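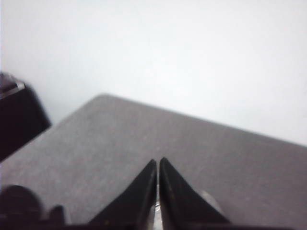 **El taller de encuadernación de Skambridge reabre en agosto con el doble de plazas**

¡Vuelven las tardes de papel, hilo y cola! El taller Ileo, que cerró sus puertas en primavera para cambiar la instalación eléctrica y arreglar las humedades del sótano, abrirá de nuevo en agosto en su local de siempre, junto al antiguo depósito de Yorath. Y lo hace con una noticia que muchos aficionados llevaban tiempo esperando: los cursos de iniciación pasan a tener turno de mañana y turno de tarde, así que ya no habrá que pelearse por una silla.

El programa arranca con la costura copta, esa que deja el lomo a la vista y permite abrir el cuaderno del todo (una maravilla para quien dibuja). Después llegarán el cosido sobre cintas, las guardas pintadas al engrudo y un módulo entero dedicado a reparar libros de bolsillo, que fue lo más pedido en la encuesta de invierno. Cada curso dura 3 semanas y el material está incluido, salvo la plegadera, que cada uno puede traer de casa o comprar allí mismo.

La otra gran alegría es la biblioteca de muestras. La papelería Simanus ha cedido al taller su archivo de papeles decorados, con 1345 hojas catalogadas por técnica y por color, y se podrá consultar sin inscribirse en ningún curso. Hay jaspeados de peine, papeles de cola, estampados con taco y una serie de dorados que merece el viaje por sí sola. Las hojas no se prestan, pero sí se pueden fotografiar y copiar a mano - y de eso precisamente va uno de los talleres de otoño.

La reforma también ha servido para recuperar la vieja cizalla de pedal, parada desde hacía años por falta de un muelle. Corta como el primer día, y verla trabajar es un espectáculo. Quien tenga en casa cuadernillos pendientes de refilar podrá llevarlos a partir de las cinco de la tarde, con cita previa.

La inscripción se hace en el propio local o en el mostrador de Simanus, y las plazas se asignan por orden de llegada. No hace falta experiencia. Para la tarde de apertura, el taller repartirá 400 cuadernos pequeños en blanco, cosidos durante los meses de obras, hasta que se agoten. Habrá también una mesa de intercambio de retales de tela y papel, de modo que conviene ir con una bolsa.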